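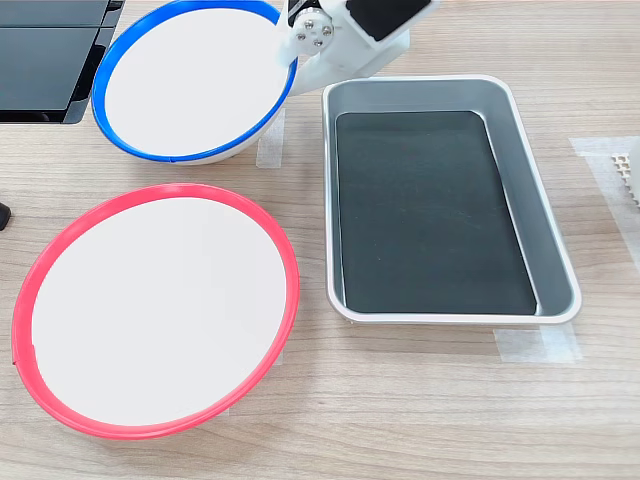
**Ticket 637: Jollport app (iOS) loses saved drafts after update**

Status: closed
Raised by: Stela Cozma, Flodley
Assigned to: Florin Voicu
Opened: 2024-03-06

**Report**

Since the last update, drafts saved in the Jollport app vanish when the app is closed and opened again. The draft list shows the right titles for a second or so, then goes blank. Two people in our office have the same trouble, both on iPhones. My iPad is fine. I have logged out and back in, which made no difference. Please don't tell me to reinstall, as I have unsent work in there.

Stela

**Florin, first reply**

Please don't reinstall or clear the app's storage. Could you send me:

- the build number, from Settings > Help > App details
- whether iCloud sync is on for the app
- how many drafts you had before the update

**Stela**

Build is the one ending in 15. Sync is on for both phones and off on the iPad. I had a lot of drafts, I never clear them out. The counter used to say 200 and stay there.

**Florin**

The counter stops at 200 even if there are more, so that fits. I've got a test phone with sync on and 500 drafts in it. Updated it from the previous build and got the blank list on the second launch. Same phone with sync off: list stays put after four launches.

Log from the failing launch:

```
store: open ok
store: migrate drafts begin
store: migrate drafts batch 1 ok
sync: remote change received
store: migrate drafts stopped (context reset)
list: reload, 0 items
```

The local store is being moved to the new layout in batches. If a sync message comes in partway through, the context is reset and the move stops. The list then reads from the new table, and the new table is empty. The old table is still on the phone. I checked with a copy of the container pulled off the test device and every draft was in it.

Stela, your drafts should still be there, but please turn sync off for Jollport on both phones for now and don't write anything new in the app until I come back to you.

**Stela**

Done on both. List is still blank. Is that expected?

**Florin**

Yes. Turning sync off stops it getting worse, it doesn't restart the move. Passing to Thaddeus for the store code.

**Thaddeus Hutchins**

Had a look. Two faults:

1. The sync listener is started before the move has finished. It should wait.
2. The "move done" flag is written at the start of the move. So on the next launch the app thinks there is nothing to do.

The second one is mine, from the November rewrite. I've put the flag at the end and made it part of the same save as the last batch. The listener now starts from the completion handler. For phones already in the bad state, the app compares the old table with the new one at launch and runs the move again if the old one has rows that are missing from the new one. It matches on draft ID, so nothing should be doubled.

Small drafts lists never hit this, as they fit in one batch. All of our test accounts were small.

**Florin**

Tried the new build on:

- the phone with 500 drafts, already blank: all back on first launch
- same data, fresh update from the old build, sync on: fine
- killed the app during the move, reopened: picked up and finished
- iPad, sync off: no change

One oddity. Drafts with a picture attached show a grey square until you open them once. The picture itself is there. Raised separately with Tincuța Bogdan, not holding this up for it.

Stela, you should have a TestFlight invite. Install it over the top of the current app, open it with sync still off, wait for the list to fill, then turn sync on again.

**Stela**

Both phones have their drafts back. Sync is on and they have stayed there after a restart. I do get the grey squares.

**Florin**

Thanks. Fix goes out in the next store release. Closing this one.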